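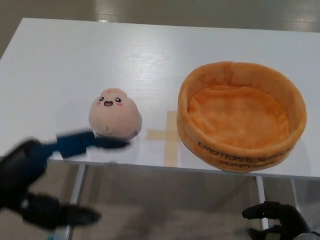 Juslow is looking for a part-time postcard cataloger. We are a small archive of family mail, and our holdings are mostly people telling other people that the weather is fine. Somebody has to read it all, and the last person to try went off to law school in May. Before you picture oak desks and green lamps, the furniture here runs to white tables with thin metal legs, and the nearest thing to a marble bust is a plush toy in the shape of a steamed bun. If you can be serious about history in that company, read on.

The job is the Imrie collection, 545 postcards sent between two branches of one family who apparently could not stand to be in the same town but wrote every week. You will transcribe each card, record the stamp and postmark, and make your best guess at the handwriting. One aunt wrote in pencil, sideways, over what she had already written. You will come to know her well.

After that there is the Gurkari box, which came to us labeled "1000 cards, sorted." The label is wrong about the sorting and we have our doubts about the rest.

What we need from you:

Patience with bad handwriting, including your own.
Basic spreadsheet skills. We use Jindar for the catalog, and it is a spreadsheet wearing a hat.
The ability to date a card from its stamp, or a willingness to learn from someone who will go on about it.
Clean hands. Gloves make people clumsy, so we don't use them. Coffee stays in the hall.

A degree in library science is welcome but won't get you out of the pencil aunt.

What you get: 2 days a week for six months, $115 a day, and a key that works if you lift the door while turning it. There is no pension. There is a decent sandwich place across the street — the tuna is a risk.

To apply, send us a postcard. Tell us who you are, what you have done with old paper before, and how to reach you, all in the space provided. Small writing is allowed if we can read it. Letters will be read with less affection. Cards must reach us by July 11, 2026, and we will answer every one, by postcard, so please allow for the mail.

Recent posts
Why Is Everyone's Hotel Marked With an X?
How to Store Postcards Without an Attic
The Imrie Cards: A First Look
Stamps Upside Down, and What They Meant
Visiting Juslow: Hours and Parking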